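We use cookies to keep this site working and to count visits. Accept all | Manage settings

Orkano Memorial Keepsake Book: is it worth ordering?

2024-10-15
By Rosario Marchetti

Every funeral home seems to have a keepsake book on its price list now, and the Orkano is the one I get asked about most. It is a hardback album made up from the messages and photographs people leave on an online tribute page. You order it after the service, somebody lays it out, and a parcel turns up. We sell it. I'm still not sure everyone who buys one needs one.

What you get

The standard book has a cloth cover in navy, grey or dark green, with the name and years stamped on the front. It takes up to 400 messages. I have yet to see a family get near that, so don't let the figure push you into the larger size. The paper is decent, heavier than the old Fustix books we stocked until September, and the pages are sewn. The Fustix pages were glued and came away if you opened the book flat, which people do when they pass it round a table.

Orkano calls the paper "heirloom grade". I asked what that meant and was sent a leaflet with the same two words on it. Treat it as good thick paper and keep it out of the sun. 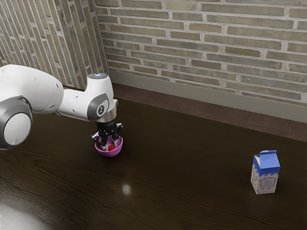
White robotic arm over a dark brown wooden tabletop.

How the messages are collected

The tribute page stays open for 11 weeks from the day it is set up. After that it can still be read, but nothing new goes into the book. Friends type a message, add a picture if they want to, and press send. One person in the family is named as the editor and can take things out before printing.

Please use that. Orkano says its pages are "checked for suitability", and as far as I can tell this means a filter for swear words. It won't catch a cousin reopening an argument about the house, or the same message sent twice under two spellings of a surname. Spelling is left as typed. Some families like that, and I'd leave a child's spelling alone myself, but dates and place names should be looked at by someone who knows them.

Photographs sent from a phone usually print well enough. Pictures saved off social media often don't. The order form gives no warning when a picture is too small, and I've told them so more than once.

The ribbon, the box and the other extras

The Vitale presentation box is handsome and does the job of a box. If the book is going on a shelf, save your money. If it is going to be posted abroad, it does protect the corners.

The ribbon marker is included. The "scented page" is not, and I'd skip it. It smelled of soap when I tried it and the smell had gone within days.

Extra copies are cheaper if ordered with the first one. Ask brothers and sisters before you order, as a single copy added later is charged at almost the full price. 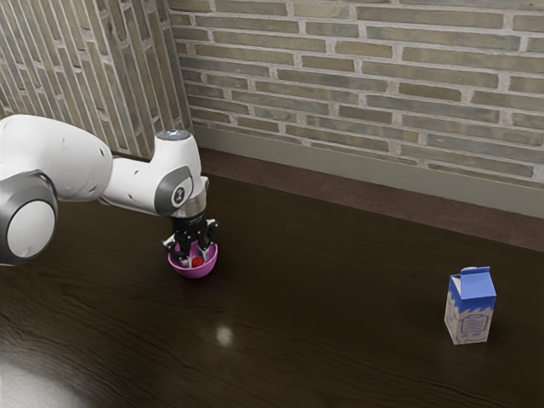 The arm and a small magenta-pink bowl on the table.

Delivery

Orkano promises 8 working days from the moment the editor approves the proof. Ours have mostly kept to that, apart from one that went to the wrong branch. The wait before the proof is another matter, and it isn't mentioned anywhere on their own site. Don't plan on having the book for a memorial lunch unless you start early.

If you would sooner make your own

A plain Dullari guest book with loose sheets costs a good deal less. Put it out at the wake with 4 or 5 pens that work, then paste in the cards that come by post. You lose the people who couldn't travel, unless someone prints their emails. You do keep the handwriting, and for me that counts for more than a stamped cover.

Ordering

Ask at the front desk or mention it when you arrange the service. Nothing has to be decided that day, whatever the brochure says about early booking. Faulty books are replaced. Books with a mistake the editor approved are not, so read the proof twice and get somebody else to read it too.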